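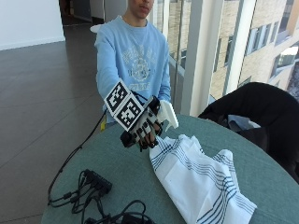 3 min read

Concentrate or ready-mixed for a small cafe?
Forum: Small Business > Supplies and Cleaning
2790 views

mekonnen_counter wrote:
We run the front half of Nuruvari in Drerstead, eleven tables and a counter. Up to April we bought ready-mixed surface spray by the case. The supplier wants us on Bristument concentrate now, which comes in a jug and gets mixed in the back. On paper it's cheaper. My problem is that three people open on different mornings and each one mixes it their own way. The tables feel tacky by 2 p.m. when it's too strong. Has anyone made the switch and stuck with it?

gray_apron wrote:
Switched two years ago and would not go back. Get a measuring cup and leave it on a hook by the sink. If people have to look for it they pour by eye.

tallow wrote:
Disagree. I did the same math and it only worked if I left out the staff time and the wasted batches. We went back to ready-mixed after one summer. Less storage too. The jugs take up a whole shelf and the caps leak.

gray_apron wrote:
Caps leak if you lay them on their side. Stand them up.

tallow wrote:
They were standing up.
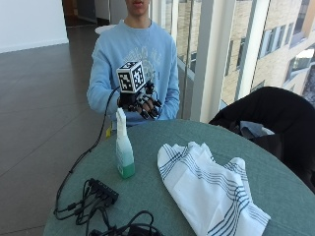 Tacky tables: is it the mix or the cloth?

pinhook wrote:
Before you blame the concentrate, check your cloths. If they go through the wash with fabric softener they leave a film, and you get that same sticky feel. We stopped using softener and the problem went away with no change to the spray.

mekonnen_counter wrote:
Our cloths go out with the aprons, so softener is possible. I'll ask. I still think the Tuesday-style rota is part of it, different hands every morning.

Mihret Tekleab wrote:
I manage a bakery and we use the same jug. We mix 400 ml at a time and throw out what's left at close. Small batches mean one bad mix only costs you a day. 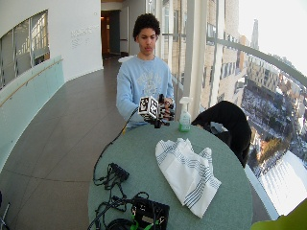 The other thing that helped us was dating every bottle. People top up a half-full one and after a week you have no idea how strong it is. We write the date and the opener's initials. A clear bottle with a white label, same as the one with the pale green liquid and white trigger, has enough room for both, and you can see the level without picking it up. Use pencil, because marker runs.

tallow wrote:
Throwing out product every night is exactly the waste I was talking about.

Mihret Tekleab wrote:
Most nights it's a mouthful in the bottom. If it's more, mix 300 the next day.
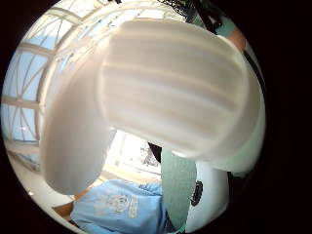 Pale ribbed padding, close up

mekonnen_counter wrote:
Asked the laundry. They do use softener. I'm having them leave it out for a month and keeping the ready-mixed spray until then, so I only change one thing.

Shares: 12 | Comments: 3

Comments
oldgrout: Vinegar rinse on the cloths gets the film out.
lena_b: Not on stone tops, please.
oldgrout: Rinse the cloths, not the tables.

Related threads
Best mop for sealed concrete
Apron service or wash your own?
Thread 1318: Drain smell after closing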